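Clearing season: what to settle before the crew arrives
10th April
By the Tarkora Land Services office
14 shares | 2 comments

Most of the calls we get at this time of year come from landowners who want brush gone before the grass dries out. The schedule for the Mastatier side of the valley is already filling up, and past July we limit mowing and mastication on the open slopes to early mornings, so it helps to have a few things decided ahead of time.

The first is what you want left standing. Our operators can work around oaks, young pines and fence lines, but they need to see them from the cab. Tie flagging tape at chest height on anything you want kept, and use one color for the whole property. If there is an old well, a septic lid or a water line near the surface, put a stake next to it and tell the office. Buried wire is a bigger problem than most people expect. One forgotten strand wrapped around a mulching head can take half a day to cut out.

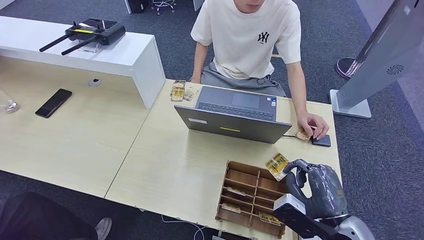 The second is access. The masticator travels on a lowboy trailer, and the truck needs a firm place to turn around. A gate that is fine for a pickup may be too narrow, and a culvert that has held up under hay wagons may not hold up under us. If you aren't sure, ask for a site visit. We make 2 visits at no charge for any job inside the Zernton fire district. Outside the district there is a flat travel fee of $300, and we take it off the final bill if you go ahead.

Slope matters too. We can mulch on moderately steep ground when it's dry, but we won't put a machine on a hillside after heavy rain. The tracks tear up the soil and you end up with ruts that run water all winter. Steep draws are usually better done by hand crew, or with goats if you can wait. The herd we work with is booked by the acre and needs a water source on site. We haul a tank if there isn't one, and the tank holds 1,000 gallons. Goats do well on poison oak, blackberry and low brush. They won't do much with mature manzanita, so on mixed ground we often send the machine through first and bring the animals in the next season to eat the regrowth. 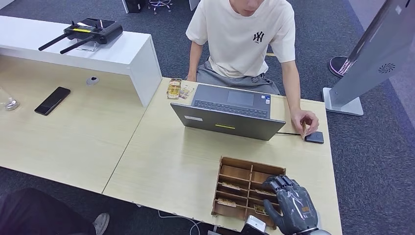

Piles are the other thing people ask about. Mulched material stays on the ground as cover and doesn't need hauling. Hand-cut brush has to be chipped or burned, and burning depends on the permit window. Please don't add lumber, tires or household trash to a brush pile. We have to pull it apart before we can light it, and that time goes on the bill.

Work on the Nwachukwu Road fuel break picks up again this month. The crew has finished the lower section and has 898 feet left to clear along the ridge. Expect a water truck parked on the shoulder near the top gate and short waits while equipment crosses the road. If you graze stock next to the break, keep them off the east pasture until the temporary fence is back up.

Estimates go out by mail or email, whichever you put on the form. Dates are held once we have a signed copy back at the office.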